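**Are machines any use for putting stuff away yet?**

**shelfline**
Serious question. I run stock at Mokoena, a small shop with a back room full of odd-sized boxes. A rep from Lovura says their arm can handle restocking now. I don't believe it. Putting one box on a shelf sounds easy until you have 232 of them and they're all different.

**gravelpit20**
It depends on the shelf. Open racks with the same carton all day, fine, that's been solved for years. Small cubbies with things standing upright next to each other, no. The hard part is gripping a thin box and letting go of it without knocking it over.

**tern_and_co**
I disagree. Two-finger jaws hold a thin box fine. Going by what I've seen, the grip is the easy half. 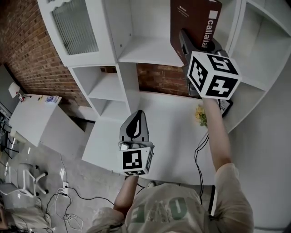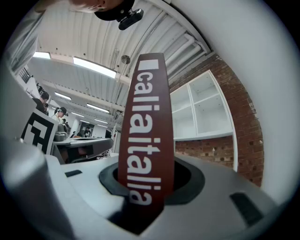

What's slow is everything around it: cables, tight corners, a desk with things on it. A person reaches past all that without thinking. Our unit from Imenach took some 10 minutes to do a shelf my coworker does in 2.

**shelfline**
Ten minutes for one shelf? Was anything dropped?

**tern_and_co**
Nothing dropped. It kept stopping to look again. If you can let it run overnight, the speed doesn't matter much.

**gravelpit20**
It matters if somebody has to come in and restart it. We had a Zamero on trial in March and it quit every time a label faced the wrong way. I'd still pay a part-timer.

**oldbroom**
Same at home. Mine vacuums, and I put the dishes away myself.

**shelfline**
OK. I'll ask the rep to run it on our own boxes before I sign anything.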